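Shadow settings in the Nisex simulator: what changed for the grasp planner

4 min read 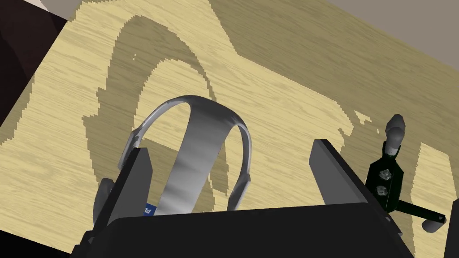 Wrist view in simulation, headphones between the open fingers. The stair-stepped shadow edges come from the low-resolution shadow map.

The March build of Nisex moves shadow rendering out of the global scene file and into the per-camera settings. Most users can ignore the change. Anyone generating wrist-camera data for the Balmont grasp planner should read the rest of this item before updating.

Until now every camera in a scene shared one shadow map. The resolution was chosen for the overhead camera, and the wrist camera inherited it. At wrist distance a single shadow texel covers many image pixels, so curved outlines come out as steps and thin parts of a shadow break into specks. The depth channel is unaffected. The color channel is not, and the segmentation network in Balmont reads color first.

We found the problem while reviewing failed headphone grasps. In 135 simulated trials on the wood tabletop, the planner rejected 10 because the object mask had grown to include part of the shadow. The mask then had a false edge on the table, the width estimate exceeded the finger opening, and the planner returned "no feasible grasp" without trying another approach angle. Headphones are a bad case for this. The space inside the headband shows table, and when a shadow falls across that space the network has a hard boundary with nothing behind it in depth.

Two fixes are in the build.

The first is the shadow_res key in the camera block. It defaults to the old shared value, so existing scenes render as before. Raising it by a factor of 8 for the wrist camera removed the visible stepping in our test scenes. Render time per image goes up, and the cost is paid only by cameras that set the key.

The second is in Balmont. The mask is now checked against depth before width is estimated. Mask pixels that lie on the fitted table plane are dropped, and the width is computed from what remains. With the check enabled and the old shadow map left in place, 8 of the 10 rejected trials produced a feasible grasp. The other two still fail. In both, the earcup lies nearly flat and the plane tolerance removes part of it along with the shadow. Lowering the tolerance fixes those two and breaks others, so we have left it alone.

Datasets rendered with the old setting do not need to be thrown out. The Brutham set was trained on both kinds of shadow and scored slightly better on real images than the clean set alone. We suggest mixing them.

Known issue: shadow_res is ignored when a scene is loaded through the Onuoha importer, which writes its own camera block. Set the key after import. A patch is in review.

12 shares · 3 comments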